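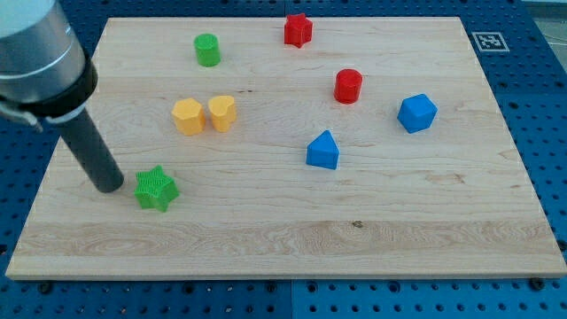

Reading Survey Claims, Week 3
Handout to go with Thursday's lecture

Most of the numbers you meet in the news come from surveys, and most of those surveys were paid for by somebody who wanted a story. I don't say they are all worthless. I say you should start from doubt and make the survey talk you out of it.

Take the Brulosthorpe shopping survey from the reading pack. The headline was that most residents "prefer to shop locally". The sample was 1,042 people, and students always write that down first, as if a big number settled the matter. It doesn't. The question was put to people coming out of shops on Brulosthorpe high street. Those who do all their buying online, or drive to the retail park, had very little chance of being asked. You could stop ten times as many people in the same spot and get the same slant.

Who was asked?
Look for how people got into the sample. "Respondents were recruited online" tells you almost nothing. A panel that pays its members tends to attract people who like filling in forms for small sums, and I have yet to be persuaded that weighting by age and sex puts this right. It may help. The report should show you that it helped, and the Stubbs report on commuting does not.

What were they asked?
Get the exact wording. The Oser questionnaire asks, "How much has the new timetable improved your journey?" and offers five answers, running from "a little" to "completely". There is nowhere to say it got worse. Oser then reports that every respondent noticed an improvement — well, yes.

Who didn't answer?
Stubbs sent its form to every household on its list and got 13 per cent back. The authors call this "in line with expectations". Whose? If people with a grievance are keener to reply, the result will lean one way. If the contented are keener, it leans the other. We can't tell which from the report, and neither can they.

Compared with what?
Fevano says satisfaction rose by 2 points in a year. With a sample of that size you would expect swings as large as this from chance alone. The chart makes it look like a cliff face, so check where the vertical axis starts before you are impressed.

For the seminar
Read the Fevano summary and then the appendix, in that order. Write down one claim in the summary that the appendix doesn't support — there are several. Bring the wording of both. "It seems biased" will not do as an answer; say in which direction, and how you know.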